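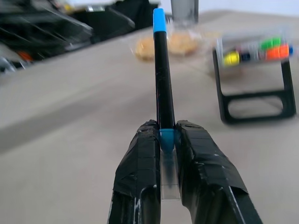 Vol. 12, No. 6, Page 34

THE VIEW FROM THE WRIST
Rindham lab trains an arm on close-up video alone

Most robot arms that learn by watching get at least two views of the job: one from overhead and one from the wrist. A team at the Rindham lab wanted to know how much of the work the wrist view could do alone.

The project, called Melis, uses a small camera at the gripper. It sees the two taped fingers, whatever is held between them and the part of the table they happen to face. When the arm moves, the background blurs. A black marker with a light-blue cap stays in view while the table behind it smears.

The group recorded 400 demonstrations of simple pick-and-place jobs on a cluttered table. A person guided the arm each time. One model was trained on both views and a second on the wrist view only.

In tests at Dridholm, the wrist-only model finished 193 of its runs with the object set down in the right place. The two-view model finished more, but most of the gap came from the search at the start of a run, when the object was out of sight. Once the fingers had closed, the two did equally well.

The next version, Trollell, adds a short memory of earlier views so the arm can return to a spot it has already passed. The team plans 100 more demonstrations for it, with testing to start in September.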